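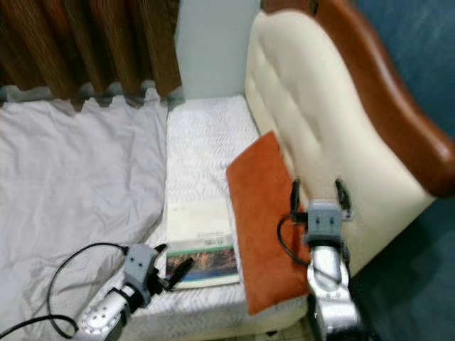

Bed with the sheet pulled to the left, quilted pad uncovered, book and rust-orange pillow still to be cleared.

Stripping and Remaking a Bed with an Upholstered Headboard

Clear the mattress before touching the sheet. Books, remotes and chargers left on the bed get rolled into the laundry, and a book corner will catch on quilting thread when the sheet is dragged over it. Lift books straight up with one hand under the spine. Do not slide them across the pad.

Decorative pillows come off next. Suede and suede-like covers pick up lint from a quilted pad, so put them on a chair with the front side facing out. Brush the nap in one direction with a dry, soft brush. Most covers of this type are not machine washable; check the sewn-in label at the zipper end.

Sheet

Release the two corners at the headboard first, then the two at the foot. Fold the sheet inward on itself so that hair and crumbs stay inside, and carry it out in one piece. If the pad is staying on, fold the sheet back to one side, inspect the exposed half, then repeat on the other side. It takes less time than full removal and is enough for a midweek check.

Quilted pad

Vacuum with the upholstery nozzle at low suction. Work from the headboard toward the foot in overlapping strokes, following the stitch lines where possible. High suction lifts the fabric between the stitches and eventually loosens the filling.

Spots: blot with a white cloth dampened in cool water and a drop of mild dish soap. Blot again with plain water. Leave uncovered until dry to the touch on both sides. For a full wash, use warm water and an extra rinse, and dry on low. Our own pad took almost 90 minutes on low, with one stop to turn it over.

Headboard with vertical channels

Dust settles at the top of each channel and works down the seam. Use the crevice tool with a cotton sock over the end, held in place with a rubber band — the bare plastic edge will mark light leather. Run it top to bottom, one channel at a time.

For cream leather, wipe with a barely damp microfiber cloth and dry at once with a second cloth. Body oil and hair products build up at pillow height, so that band needs a wipe every two weeks. Faux leather can be treated the same way, but skip the conditioner.

Glossy wood trim is cleaned last, with a separate dry cloth. Do not spray polish near upholstery. Put a small amount on the cloth, away from the bed, and keep it about an inch clear of the leather edge.

Remaking

1. Square the pad to the mattress and smooth it from the center outward.
2. Fit the headboard corners of the sheet first.
3. Pull the foot corners down and under, then tension the sides.
4. Check for curtain hems caught between the sheet and the mattress if the bed stands close to a window.
5. Return the pillows. Leave a gap of a hand's width between dark covers and a light headboard in humid weather. Rust, red and navy dyes can transfer.

Schedule

Sheet: weekly. Pad: vacuum every 4 weeks, wash each season. Headboard seams: monthly. Pillow covers: brush when dusty.

Updated 5/1/19 — washing section revised, dye transfer note added.
Parvathi Namboodiri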